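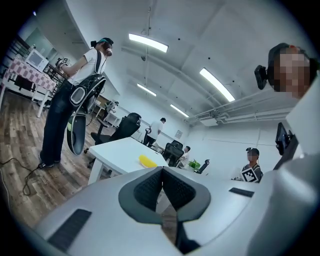 Hello again, Iniddale! I'm after somebody who reads far too many comics and can't stop talking about them (sound familiar?). My small-press anthology, Derus, needs a part-time submissions reader from January.

You'd be going through four scripts a week and sending me your thoughts, good or bad, by email. I'm not after essays – a few chatty paragraphs will do nicely! It pays £50 a week, and you can work from home, though I'd love you to join us in Itthorpe for our launch night.

No experience needed, just strong opinions and kind manners. To apply, send me a review of any three comics you've read lately, including one you didn't get on with.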